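Parallel gripper for placing small toy bricks – is the Podalis worth it over the Plisamo?

Posted in: Grippers and end effectors
Tags: cobot, small parts, repeatability, studded plate

Elsie Partington

I run a small automation course and we are picking one electric gripper for a pick and place exercise. The parts are ordinary studded toy bricks. The arm takes each one and sets it down on a studded building plate. The students then compare runs with different settings, so I need the hardware to be boring and predictable.

I have two grippers on loan. One is a Plisamo with fairly short fingers. The other is a Podalis, which costs a good deal more, and the sales page says it has "adaptive soft contact" – I have yet to find anyone who can tell me what that means in practice. The controller is an Urkumix either way.

My own numbers so far: 110 attempts with each, same arm, same speed. The Plisamo seated the brick properly 70 times. The Podalis managed 103. On paper that settles it, but I changed the fingertips between the two sets because the stock Plisamo pads were worn, and I suspect that is doing more of the work than the price tag. I also taught the Podalis positions second, when I had already learned where the plate was sitting a little high.

Has anybody compared these two fairly? And does the force reading on the Podalis mean anything at this scale, or is it just motor current with a nicer label?

Nighat Mengal

Your test can't tell you which gripper is better. You changed the pads, you changed the taught points, and you had more practice by the second set. I would throw out both numbers and start over.

What I would do with the same equipment:

Put identical pads on both. If the finger mounts don't match, print an adapter and use it on both grippers, even the one that doesn't need it.

Clamp the plate down. Those big studded plates bow, and a millimeter of bow in the middle is enough to turn a clean press into a brick riding on top of the studs.

Lay the bricks out in a fixed row on the bare table in front of the plate and leave a gap between each one. Mix the lengths. A long brick that sits a bit crooked is a much better test than six perfect ones, and you will see right away whether the fingers square it up or just drag it along.

Check the finger clearance on the plate side. Open fingers need room on both sides of the brick, and if a neighbor is already down you may hit it on the way in.
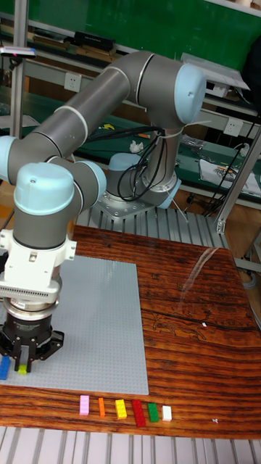
Alternate the grippers. Do 42 picks with one, swap, do 42 with the other, and then swap back. It is tedious, but otherwise you are measuring how much better you got at teaching points.

On the force reading: I have only used the older Podalis, and on that one it was motor current run through a table. It was fine for telling "got something" from "got nothing." I would not trust it to tell you whether a brick is fully seated. For that, look at the height of the wrist when the press ends, or put a cheap camera at plate level and check for a gap.

čierny_fan

Just get the Čierny, it's half the price and does all of this. Never had a problem with mine.

Elsie Partington

Fair point about the pads, Nighat, and I had not thought about the plate bowing. I put a straightedge across it and there is light under the middle. So some of those 70 may well be the plate's fault.

I can print adapters. Do you swap the whole flange when you alternate, or leave the bracket on the wrist and only change the gripper body?

As for the Čierny – what parts are you picking, and how many attempts is "never"?

Nighat Mengal

Leave the bracket on. Every time you take it off the wrist you move the tool center point a hair, and then you are back to comparing two setups. Change the gripper body only, and touch off on the same corner stud after every swap. Write the offset down each time. If it wanders more than the difference you are trying to measure, save your money and keep the Plisamo.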